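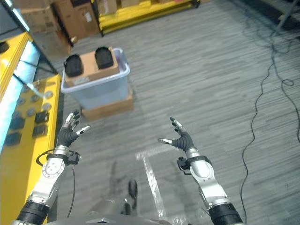

A charter amendment in Jakthorpe can be proposed by the council or by petition of registered voters. The petition route is the one covered on this page, and it applies to any change in the text of the charter, including the articles on family status, public worship and school governance. Signed sheets are delivered to the elections office in a rigid container. A translucent plastic storage bin like the pale blue one standing on the low cardboard box is acceptable, provided it has a lid that can be sealed at the counter.

How many signatures are required?

A petition needs 884 valid signatures. The figure is fixed at the start of each council term and does not change if the voter roll grows or shrinks during the term.

Is there a distribution requirement?

Yes. At least 8 percent of the valid signatures must come from the Anum ward and at least 8 percent from the Alhassan ward. The remaining wards have no minimum.

Who may sign?

Any person on the Jakthorpe voter roll on the day of signing. A voter who moves out of the city after signing is still counted. A voter who signs twice is counted once, and the earlier signature stands. 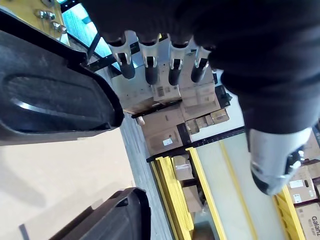
Yellow metal plate with three hex nuts.

Can a church or other religious body circulate a petition?

A religious body may circulate a petition and may collect signatures on its own premises. It must register as a sponsor if it pays circulators or prints the sheets. Registration is a single form, and the same form is used by unions, parties and neighborhood associations.

The sponsor's name must appear on every sheet. A sheet that carries only the name of a campaign, with no registered sponsor, is rejected in full — the individual signatures on it are not reviewed.

May the wording be changed once circulation has begun?

No. A change of any kind, including punctuation, starts a new petition. Signatures on the earlier text do not carry over.

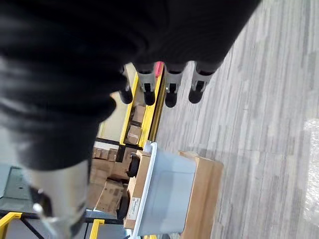

This rule also covers translations. If a sheet shows the proposed text in a second language, the translation must be filed with the original and reviewed before circulation.

How are signatures checked?

Each sheet is scanned and compared with the roll in Brodix, the records system used by the office. Entries that do not match are reviewed by two clerks. The last petition to qualify was filed with 1,033 signatures, and roughly 4 percent were struck for address errors.
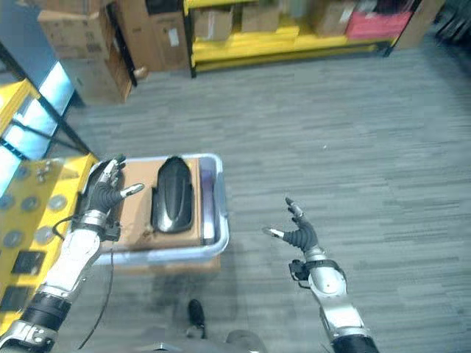
Sheets are returned to the sponsor only if the petition is withdrawn before checking starts. In all other cases they are held until the election result is certified. During that period they are stored flat and unfolded. A shallow rectangular tote with a cardboard sheet lying flat in the bottom, as in the light gray one, meets the storage rule. Staples must be removed first.

Does the council vote on a qualified petition?

The council votes on the election date and on nothing else. The default date is the regular election in May.

Where are objections sent?

In writing to Mireille Moussa, petitions clerk, at the elections office. An objection must give the sheet number and line number of each entry disputed.

Page last revised Tuesday, January 20, 2026.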